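Wosik Chore Trials: Frequently Asked Questions
Last updated 31/03/2020

Can a machine tidy a table yet?
Partly. Rigid items with a known shape are handled well. Fabric, rope and cable are handled badly. Of 211 sorting runs logged in March, 17 needed a person to step in.

What counts as a finished run?
Every item is in its assigned basket or tray and the arms are back at rest. An item hanging over a rim is a fail.

Why use baskets?
Small goods at home and on a shop floor are mostly kept in open containers. The rim, the mesh and the depth all limit how a gripper can approach.

What does the work look like? 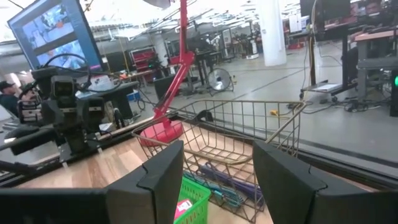
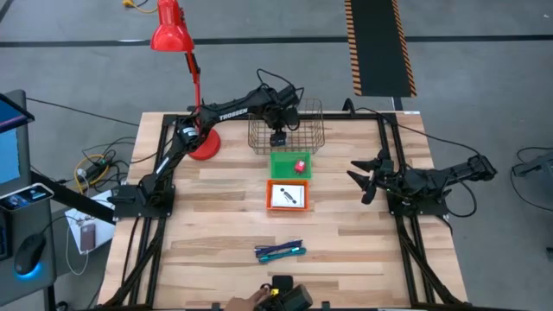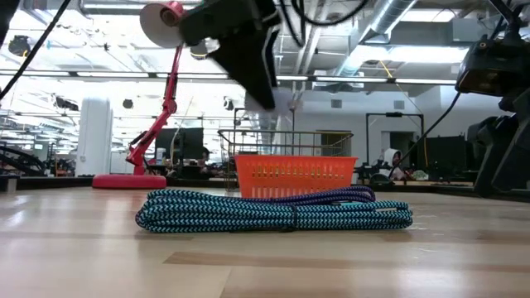 Tabletop sorting station with wire basket and red lamp, three views.

Why are rope and cable difficult?
A coil has no fixed outline. The fingers may close on one loop or on several, and the rest shifts when lifted. Grip force is set per item, and no single setting covers both a coil and a small box.

Is the arm faster than a person?
No. Our scoring does not reward speed.

Can I run the task list on my own hardware?
Yes, with two arms. Request list 2723 and allow 3 working days.

When will this be ready for a kitchen or stockroom?
We do not give dates. The Urncombe stockroom trial comes next, with fixed shelving only.

Who answers technical questions?
Drahomíra Havlíček, task definitions and scoring.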